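Review: Presa hand-held gripper and the Kisdale house rules pack

I bought the Presa in March to record pick-up and put-away tasks in ordinary homes. It came with the Kisdale rules pack, a 16-page booklet and a set of checklists on how to set up, run and log a session. I have now logged 833 sessions with both, so this review covers the two together.

The gripper first. The grip is comfortable, the trigger is light, and it went a full morning without making my wrist sore. The pads hold small cartons well. Flat things are harder. A blister pack lying on a smooth floor takes a shallow approach and some patience, and I drop one now and then.

The rules pack is the better half of the purchase. The rule I use most is the one on household items: anything that holds or once held medicine must be checked before it goes on the floor, and checked back in afterward against the same list. Prescription labels with a name on them are not allowed at all. 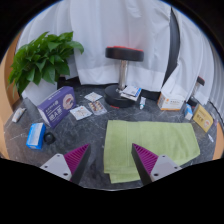

The second rule I would keep is the one on spacing. Kisdale wants mixed shapes in every layout – boxes, tubes, flat packets, something soft – and wants them placed the way a person might leave them. Straight rows are marked down at review. My colleague Ngân Lò thought this was fussy until she compared her early sessions with her later ones, and now she is stricter about it than I am.

Some of the pack needs work. The section on damaged packaging is a single paragraph and does not say when a crushed box should be retired. The cleaning rule says to wipe the pads after every 30 grasps, but there is no counter on the Presa, so you end up keeping a tally on paper. The index is also wrong in two places.

I wrote to Kisdale about the index. Heriberto Palacios answered the next day and said a corrected version would go out on 18th April. It did, with the page numbers fixed and the packaging section unchanged.

The price was 1,486 dollars for both. The Trình gripper we used before cost less and came with no written guidance, and we spent a lot of time arguing over what counted as a good session. I would buy the Presa again. If you already have a gripper you like, Kisdale sells the rules pack separately, and the checklists work fine with other tools.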